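Why Do Bottles and Jars Wear Different Lids?

Open a kitchen cupboard and take a good look at the tops of things. Just the tops! You'll find big flat lids, tiny pointy ones, lids that twist, lids that flip, and maybe one that squirts. Why doesn't everybody use the same one?

The answer starts with what's inside.

Runny or chunky?

Think about water. It pours out of anything, even a hole as small as a pea. Now think about peanut butter. Turn the jar upside down and you could wait all afternoon. You need to get a spoon in there, so the opening has to be wide. A wide opening needs a wide lid.

Runny things like vinegar or soy sauce are happier in a bottle with a narrow neck. The neck slows the liquid down, so you get a splash on your rice and not a lake. A narrow neck only needs a little cap, small enough to pinch between your thumb and two fingers.

So shape follows stuff. If you know how runny a food is, you can often guess its container before you open the cupboard!
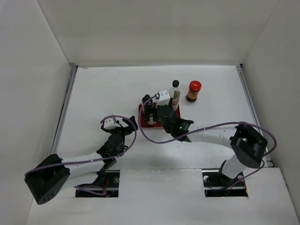 My daughter tried guessing like that and got stuck on honey, because we have one kind in a jar and another in a squeezy bottle, writes Skernilmont. Which one is right?

Both of them! Honey is a wonderful in-between food. When it's warm it runs, and when it's cold it gets thick and slow. Some people like to dig it out with a spoon and some like to squeeze it. The people who pack it get to choose.

The secret of the twist

Look at the rim of a glass jar with the lid off. See those raised lines going around the outside? Run your finger along one. It doesn't go straight around – it slopes, like a very gentle slide. That line is called a thread.

The lid has matching bumps or lines on the inside. When you turn the lid, they travel down the slope together, and the lid gets pulled tighter and tighter against the glass. It's the same idea as a screw going into wood. In fact, that's why we call it a screw cap!

A small bottle cap may need a couple of full turns before it's tight. A wide jar lid often needs less than one. Try it and see.

What about the pop?

Some new jars go POP the first time you open them. Food goes into these jars hot. As it cools down, the air and steam trapped at the top take up less room, and the outside air pushes the middle of the metal lid down. Twist the lid, air rushes in, and the middle springs back up. Pop!

If a new jar has a bump in the middle that clicks when you press it, show a grown-up before anybody eats from it.

Your turn: the lid sorting game

You will need 2 trays and a pile of clean, empty containers with their lids on. Plastic ones are best. Ask a grown-up to check them first.

Take off all the lids and mix them up on one tray. Stand the containers on the other. Now find each lid its home! Start with the biggest, then work down to the tiny ones. Caps that look like twins can fool you, so give each one a gentle turn. If it wobbles or gets stuck, it belongs to somebody else.

When you're good at it, play with your eyes closed. Your fingers can feel the threads, and they're much cleverer at this than you'd think.

Want it harder? Set a timer for 40 seconds and see which lids are still lonely when it rings.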